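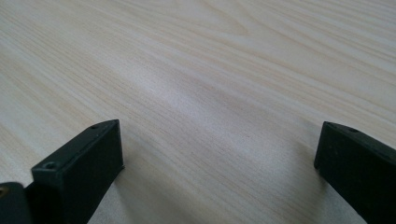
浅色木纹，斜纹一角

首页 老店地图 招牌 来信 关于
老店地图 > Sengar 街 > 征集
10月12日 文/本站站长

找人一起把 Gemby 百货“拼”回来：Sengar 街老商店记忆征集

先说要找什么人，免得你看了半天才发现跟自己没关系。

我想找在 Gemby 百货买过东西、上过班、躲过雨、被爸妈弄丢过的人。在对面 Conow 影院看过电影的也要。没去过，但是愿意帮忙扫照片、听录音打字、陪我到街上一家一家对门牌的，更要！这件事我一个人已经做了两年多，越做越觉得做不完，再不喊人我就要被纸箱子埋了。

说说来历吧。我从小住在 Sengar 街后面那片老楼里，80年代的时候，全家进城办大事都是去 Gemby。买书包去 Gemby，配眼镜去 Gemby，我表姐结婚那床被面也是在 Gemby 二楼挑的，挑了一下午，我坐在楼梯上吃完了一整袋江米条。后来它关了，楼改成家具城，又改成手机卖场，再后来外墙包了一层铝板，你现在从门口走过去，完全想不到里面那道水磨石楼梯还在。真的还在！我去年跟着看店的大姐进去借厕所，拐个弯就看见了，扶手上的绿漆一块一块的，我在那儿站了好久，大姐以为我不舒服。

回来以后我就在这个网站上写了一篇，本来只是自己过过瘾，没想到底下的留言越来越多。有人记得一楼进门左手是糖果柜，有人一口咬定是钟表柜，两个人在留言里吵了好几天，最后第三个人跑出来说你们说的不是同一个门。我看得特别高兴，心想这不就是现成的一张地图嘛，只是散在大家脑子里。

所以就有了这个项目，名字叫 Rundance。常有人问我这个词什么意思，它是 Gemby 三楼那家旱冰场的名字，灯箱上就这么写的，我小时候不认识英文，一直当它是个花纹。旱冰场我只进去过一次，摔得很惨，但是名字好听，就拿来用了。

目前手上有的东西，跟大家交个底：

留言和来信整理出来 1535 条，有长有短，短的就一句“那家的酸梅汤好喝”。这种也算，我都抄下来了。

照片498张左右，重复的还没挑干净。多数是家庭合影，Gemby 只在背景里露半个字，可是半个字也很宝贵，招牌换过几回、字体怎么变的，全靠这些半个字来猜。

还有一摞票据、包装纸、塑料袋，和一本缺了封面的员工手册。手册里有一页专门教怎么用纸绳捆暖水瓶，带图的，我照着试了三回都散了。

缺的东西就多了。地下室那层我几乎什么都没有，只知道卖过搪瓷盆和痰盂，后来好像做过游戏厅。三楼旱冰场旁边有没有一个照相馆，说有的和说没有的差不多一样多。Conow 影院改成录像厅以后那几年，基本空白，大家好像都去过，又都不太愿意讲，哈哈，放心讲，可以不署名。

下面是具体要招的人，你看看哪个顺手。

一、讲故事的人

人数不限，年纪不限。你来讲，我来录，一次聊一个钟头上下，聊高兴了再长也行。不用准备稿子，准备了稿子的反而容易紧张，我碰到过一位老先生，照着稿子念了半天，念完把稿子一合，说“其实最有意思的是仓库里那只猫”，然后那只猫讲得比前面全部都精彩。

可以来我这边，也可以我去你家，腿脚不方便的一定是我过去。在外地的打电话也行，声音差一点没关系。讲方言最好了，我听得懂，听不懂的会打回去问。

特别想找的几位：当年五金柜台的售货员（听说能用手掂出钉子的斤两），给 Gemby 画过橱窗的美工，Conow 影院的放映员和检票的阿姨，还有在街口修伞的那位师傅或者他的家里人。哪怕你只是认识他们的邻居，也请帮我递个话。

二、扫描和登记

找两三位手稳、有耐心的朋友。老照片从相册里取下来是个细活，有些粘得很牢，宁可连相册页一起扫，不要硬揭。扫完要登记：谁给的，什么时候还，照片背后写了什么字，原样抄，错别字也照抄，不要替人家改。扫描仪我有，比较老，启动的时候声音像拖拉机，习惯就好。

每个礼拜来半天就够，哪半天咱们商量着来。不会用表格没事，坐下来我教你，很快的。

三、听录音打字的

在家就能做。听得懂本地话的优先，因为我试过把录音发给外地的朋友，她把“洋碱”打成了“羊圈”，整段变成在百货公司里养羊。速度不要求，一个月打一段也是帮大忙。说话的停顿和笑声也记一下，有时候停在哪儿比说了什么还有意思。

打好的稿子会先给讲的人看一遍，人家说哪句不要，就删哪句，这一条没得商量。

四、上街的人

这个我自己最喜欢。拿着旧电话簿和老照片，沿着 Sengar 街从南头走到北头，看看还剩下什么：一截老瓷砖，一个生锈的招牌架子，墙上没刷干净的字。上回我在一家奶茶店侧面找到了“布匹”两个字，“匹”还只剩一半，激动得在人家门口转圈，店员送了我一杯免费的，估计是想让我快点走。

要求穿舒服的鞋，会跟店主好好说话。先打招呼再拍照，人家不让拍就不拍。封起来的楼不进，翻墙钻窗户的事不干。我知道有些朋友就是喜欢那个劲儿，我年轻时候也喜欢，可这个项目还想跟街坊长久处下去，请大家忍一忍。

五、会画图的

我想要一张 Gemby 的分层图，一层一层的，哪个柜台在哪儿都标上。我自己画过一版，我妈看了问这是不是鱼塘。会手绘、会电脑画都行，风格不挑，但是要经得起改，因为每次有新的人来讲，糖果柜可能又要挪地方。说不准的地方我想用虚线画，两种说法都留着，不急着判谁对。

关于钱，也说清楚：没有工资。来扫描和上街的，管一顿饭，车费拿票来报。画图的那位我想付一点稿费，不多，见面谈，别在见面之前就买新电脑。讲故事的朋友，会送一本将来印出来的小册子，外加你自己那段录音，拷给你留着。我觉得录音比册子要紧，好几家的孩子后来跟我说，那是他们手里唯一一段老人好好讲话的声音。

东西怎么保管，好多人问，我也写在这里。借来的照片和票据，当面点清，写条子，扫完就还，一般不会放过两个礼拜。不建议寄原件，寄丢了我赔不起，心里也过不去。网上先放小图，放之前问你同不同意，照片里有别的人的，尽量也问到。以后哪天你改主意了，写封信来，我撤下来。

时间上是这样打算的：从现在到过年，主要是录音和收照片，天冷，适合坐屋里聊天。过完年上街。四月想在街上办个小展览，地方还在谈，有一家卖窗帘的店愿意把橱窗借给我们，我挺心动的，橱窗里展橱窗的老照片，多合适啊。就算地方没谈下来，四月也至少会聚一次，带上吃的，把分层图铺开，大家现场吵一吵糖果柜的问题。

想参加的话，来信写这么几句就行：怎么称呼，想做上面哪一样，跟 Sengar 街有什么渊源（没有渊源就写没有，不扣分），什么时间方便，还有怎么找你最快。顺便请回答一个问题，你记得的第一块招牌是什么样的？哪条街哪个城市的都可以。这个不是考试，就是我爱看。

来信点页面上的“来信”那一栏，或者直接在这篇底下留言，我每天晚上都看。不上网的长辈，麻烦家里年轻人代写几行，把电话留给我，我打过去。回复可能慢几天，我白天还要上班，但是每一封都会回，要是过了一个礼拜还没动静，多半是掉进垃圾箱了，请再戳我一下。

有几个留言里反复问到的，一起答了：

不是本地人能不能来？能。去年帮忙最多的那位，搬来还没多久，说是住在这条街上，想知道自己每天踩着的是什么地方。

小孩能不能带？上街那组可以，大人自己看好。扫描那组最好不要，有胶水和裁纸刀。

收不收别的店的东西？只要在 Sengar 街上开过就收，粮店、理发店、租小人书的摊子都算。别的街的我先替你记着，实在是顾不过来。

家里有一块 Gemby 的旧招牌，要不要？要！！请马上联系我，千万别当废铁卖了。太大搬不动的话我找车，先拍张照片发来，让我今晚睡不着觉。

还有，谁手里有 Gemby 装点心的那种纸盒，盖子上印着楼的那款，也请告诉我一声，我只要借来量一量尺寸，当天就还。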